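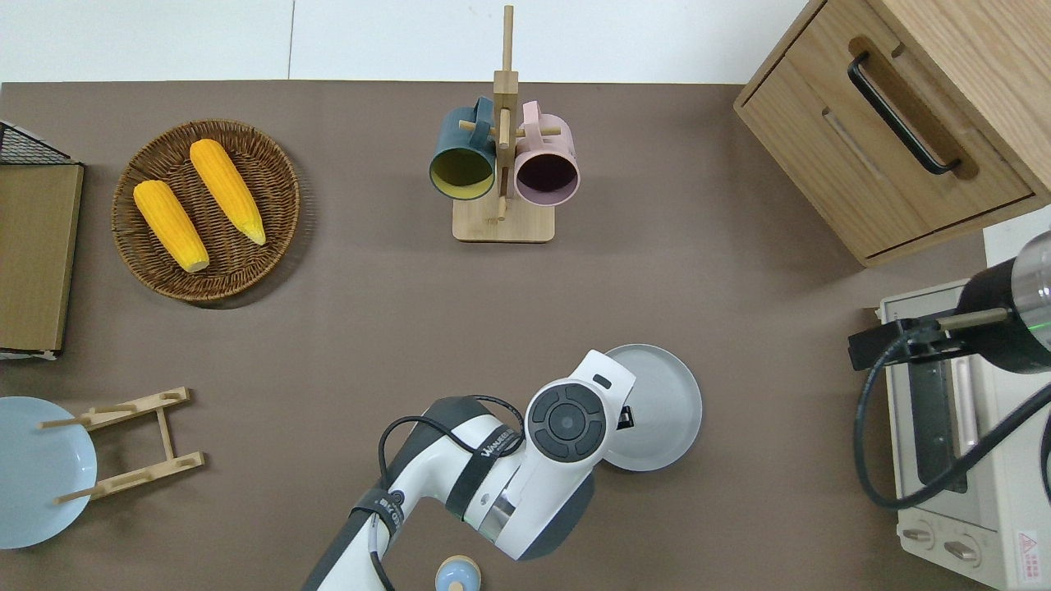
Tabletop arm near kitchenware: what written rules should a small lab adopt?

Posted in Workplace Practice and Standards

Our training kitchen at Unddale is preparing a written procedure for arm work at a shared table. The tasks are ordinary ones: moving a plate, taking a mug from a mug tree, placing food items in a basket. Our present instructions amount to a single page on the emergency stop. An internal review in February found that they do not address cables, table layout or the small appliances kept within reach of the arms. We would be grateful for advice from other sites on what such a document should contain, and on whether ceramic mugs and plates should be permitted at all.

Unddale Training Kitchen

Justlow Safety Desk

A procedure of this kind should begin with a risk assessment of the task as it is carried out, including the gripper, the objects and the people who may reach in. The arm manufacturer's own assessment does not replace it. Our site document has the following headings:

Before power is applied
— Check that straps and cable ties are secure and that no cable loop can catch on a handle, a peg or a drawer pull.
— Confirm that each arm can complete its full motion without striking furniture.
— Unplug any oven or toaster that is not part of the task. Warning labels on appliances must remain uncovered and legible.

During operation
— One named operator holds the stop control. That person does not reset objects.
— Hands stay out of the work area until motion has stopped and the operator has said so aloud.

After operation
— Park the arm clear of the table edge and record any dropped or chipped item.

With regard to ceramics, we permit them only after the same motion has been completed with unbreakable substitutes. Our log for last year holds 423 sessions and 2 breakages, both of them mugs lifted from a peg at the wrong angle.

Where two arms share a table, the assessment must also cover contact between them. We require a drawn boundary on the layout sheet and a separate approval before either arm may cross it.

Halász

just use plastic cups. we had a thick binder of rules and people skipped most of it. one sheet taped by the stop button got read

Kurkbridge Workshop Office

The first reply is sound, and we would add two points. The layout sheet should carry a revision number, and the session record should cite it. Otherwise a later reader cannot tell which arrangement was in use when an incident took place.

Secondly, speed limits should be stated for each task. We set ours at 182 millimeters per second whenever the gripper is close to a mug tree or a rack with projecting pegs, and we raise it only for movements over clear table. The figure suits our equipment and should not be copied without a test at your own site.

The short sheet by the stop button is a reasonable addition, provided that the full procedure is also kept and that the two are revised together.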